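Last updated: June
14 shares | 6 comments

The Second Life of Denim

The Veltham Clothing Library lends garments to residents who need them for work, interviews or family occasions. Its collection is held in a former bank building at Suvadden, where 33 metres of hanging rail line the old public counter. Members may borrow up to six pieces at a time.

Under the direction of Agnes Skjelbred, the library has revised its guidelines for the care of returned clothing. Each article is inspected, brushed and hung before it goes back on the rail. 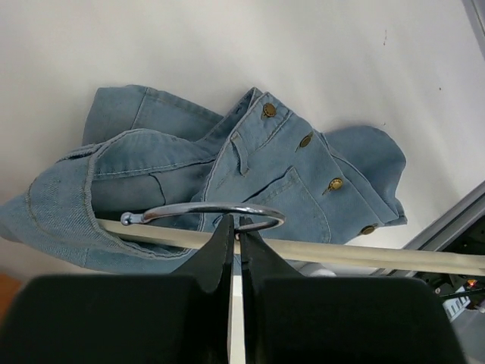
Denim accounts for a large share of the loans, and the guidelines give it a section of its own. Staff are asked to check the seams first, then the fastenings. On a pale, washed piece with brass buttons down the front placket, the faded patches are left as they are, and only loose stitching is referred for mending. Wooden hangers are preferred to wire, which marks the shoulders.

"Good colour is a matter of taste," Ms Skjelbred said. "A sound buttonhole is a requirement."

The library will extend its hours to 7 pm over winter. Donations of coats in adult sizes are particularly welcome.

6 comments | Share this story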